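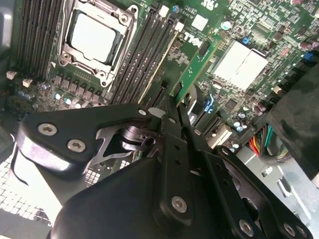

**Lekow's teardown cell is running again, with a better wrist**

April 9, 2023

The computer teardown cell at Lekow's Okance workshop is back at work after a full overhaul of its gripper, and the people who look after it are delighted with how it's moving. The cell takes retired desktop computers, opened up by hand at the next bench, and pulls out the parts worth saving: expansion cards first, then memory. Since it was first switched on it has been through 1,340 machines, and by February it was starting to show it.

"You could hear it before you could see it," said Tomoyo Yoshida, who runs the cell. "There was a little tick every time the fingers closed. Then it started missing cards it had been picking up perfectly for months, and we knew it was time to take the whole thing apart!"

The tick came from the finger linkage. Two of the pivot screws had backed out by a hair, which let one fingertip arrive slightly ahead of the other. That hardly matters when you're lifting a drive out of a bay. It matters a great deal when you're reaching down between a processor socket and the wall of a case to take hold of the edge of an upright card, with capacitors standing on both sides of it.

Yoshida and technician Wenjie Gu stripped the gripper down to its plates, cleaned the bearings, and replaced every screw in the linkage, including the ones that looked fine. The new screws went in with a medium-strength thread locker and were left overnight before the arm was powered up. Gu also put a dot of yellow paint pen on each pair of practice screws on the spare gripper, so that trainees can learn what a loosened one looks like before they meet it on the real thing.

Then came the part Gu likes best, which is teaching the wrist camera where the fingers are all over again. Any time the gripper comes apart, the camera's idea of the fingertips is off by a small amount, and the cell has to be walked through a set of touch points on a scrap board bolted to the table. The old routine used 50 points and took most of a morning. The new one uses 100, and because the arm now moves between them on its own, it's done before the coffee is cold.

After that it's on to real computers with real clutter. The team likes Dell boards for this stage, still sitting in their cases with the wiring in place, because a bare board on a bench is too easy. The arm comes in at a slant with the fingertips leading, and it has to find a narrow card among the slots without brushing anything on the way down. Approaches are run at a crawl with someone's hand near the stop button, and the speed only goes up once Yoshida is happy with what she sees on the monitor.

She was happy pretty quickly. Since the overhaul the cell has handled 809 cards and memory sticks, and the log shows no dropped parts. The tick is gone too, and Gu says the room feels strange without it.

Some of the upkeep has changed for good. The linkage screws now get checked with a small torque driver at the end of each week, and the fingertips are wiped down at every shift change, a job that used to happen whenever someone remembered. Case dust is the big enemy here. It's fine and a bit greasy, it gets into the bearings, and computers that spent their lives under office desks are full of it. A small vacuum nozzle has been added beside the loading tray so each case gets a going-over before the arm reaches in.

Ximeng Xia, who manages the workshop, has already asked for the same treatment on the second cell, which handles laptops and has a smaller gripper with even less room to spare. Parts are on order from Skandham, and Gu has started on the drawings for a new touch-point board to suit it.

Lekow staff from the other buildings who'd like to watch the cell at work can stop by the Okance workshop any afternoon. Ask for Yoshida at the front bench, and wear closed shoes.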